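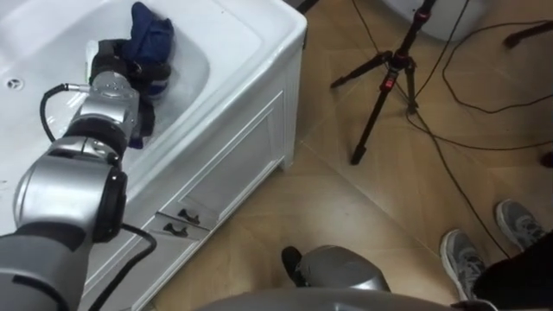
Two-finger or multi-finger for wiping jobs?

borbély_bench
Hello all, long post, sorry! We've been trying hands for bathroom cleaning on our humanoid and I keep changing my mind. The Drevden gripper costs 308 and holds a cloth like grim death, but the cloth bunches up into a lump and you end up wiping with a fist-sized bit of it. Has anyone found a grip that keeps it flat?

fuser23
Lovely project! I'd go for more fingers every time. We moved to the Skunedier hand (696, ouch) and it spreads a cloth far better round a curved basin.

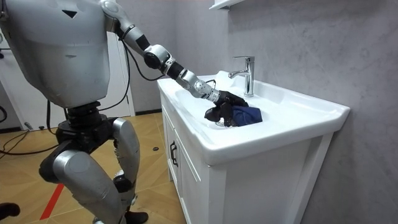

The other thing I'd look at is your wrist cable. Give it enough slack to turn fully, but tie it back before you do anything near a tap - ours caught on the lever twice in one afternoon.

oldsolder
Can't agree with fuser23, I'm afraid. More fingers means more to go wrong, and a folded cloth in a plain gripper did our sinks perfectly well. Spend the money on a wrist camera.

borbély_bench
Thank you both, that's really kind. I'll try folding first - it's free! - and move the cable tonight.

2 comments from readers

mopandbucket: Try a thinner cloth too, ours stopped bunching straight away.

tilly_r: Does the Skunedier hand mind getting wet? Their page doesn't say.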